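Search tutorials
Type a word and press Enter

Learning the simple interrupted stitch by hand

I love this stitch! It's the first one most vet tech and pre-med students learn, and once it clicks you'll want to do it all evening. Every stitch is separate, with its own knot, so if one comes out ugly you snip it and put in another.

These notes are for practice pads only, please. Don't try any of this on yourself, a friend or the dog.

What you need

A needle holder, toothed forceps, a pair of scissors, a practice pad and some thread with a curved needle attached. Black is the easiest color to learn with. I get my pads from Plodon (their softer one tears if you pull hard, and I think that makes it a better teacher). Tape the pad to a cutting board and put a lamp on your left if you're right-handed.

Placing the stitch

1. Clamp the needle about two thirds of the way back from the point. Keep the holder's tips square to it.

2. Lift the far edge of the cut gently with the forceps. Gently! Beginners squash it flat.

3. Go in with the point straight down, then roll your wrist and let the curve do the work. Pushing bends the needle.

4. Come up in the gap, take hold again, and go through the near edge from the inside. Try to come out as far from the cut as you went in.

5. Pull the thread through until a short tail is left on the far side, and set the needle down where you can see it.

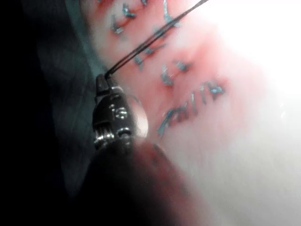
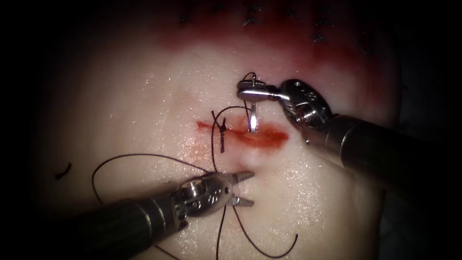
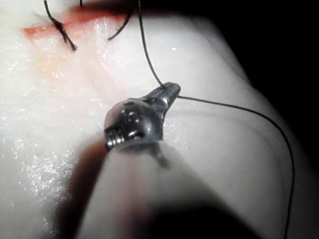
Dark thread over a pale surface. The second picture has a finished stitch, with the small cut ends standing up from its knot.

Tying it off

Hold the needle holder over the cut, between the two ends of the thread. Wrap the long end around it twice, open the jaws, grab the short tail and pull it through. Your hands should swap sides as you pull. Lay the throw down flat and stop as soon as the edges touch.

Now wrap once in the opposite direction, grab the tail and pull to the other side. Then once more, back the first way. If your hands don't change sides, you've made a granny knot, and it'll slip.

Slide the knot off to one side of the cut and trim. I leave short ends, long enough to grab with forceps.

When it goes wrong

Edges puckered? Too tight. Loosen up on the first throw.

Edges rolled inward? Your needle went in at a slant. Back to step 3, and start a little farther out.

Thread in a curly mess? Let the needle dangle and spin for a moment, then carry on. Works every time for me.

How much to practice

Kadir Coşkun, who taught my evening class at Drellorley, had us tie 1000 knots on a shoelace before we touched a pad. I grumbled all the way through and I'm so glad he did it! These days I do 5 stitches before breakfast, take them out, and do 3 more with my left hand (those are still pretty wobbly).

Next up is the vertical mattress stitch, as soon as my new pad gets here.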